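## 5. Teaching the tidy-up job (desk items)
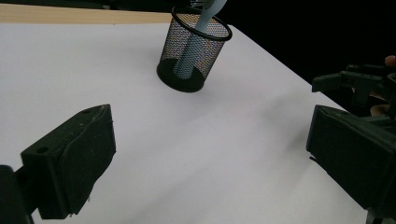 I get asked at every demo whether the Plalteo can do chores yet, and my answer is still "some, slowly, if you set the table properly". Tidying a desk is a good first one, so let's start there!

1. Lay the white sheet over the table and smooth it out. Small creases are fine, big ridges aren't.
2. Put the pen holder toward the far side of the sheet, with one item in it. Only one! Riku started with a full cup and lost an afternoon to it.
3. Open the grip all the way before you move in.
4. Go slowly, close on the item (not the cup), lift straight up and lay it on the sheet.
5. Repeat 15 times, shifting the cup a little between tries.

**Note:** Black mesh is tricky, as it throws odd little glints of colour. If your runs keep failing, swap in a plain mug and come back to mesh later.

**Caution:** Keep your fingertips clear of the moving parts while the grip closes. It's not strong, but it does pinch.

My best run so far is 8 good lifts out of 15, which Iqra reckons is worse than her toddler. Fair enough. Dishes and laundry are in the June update, and I wouldn't cancel your cleaner before then.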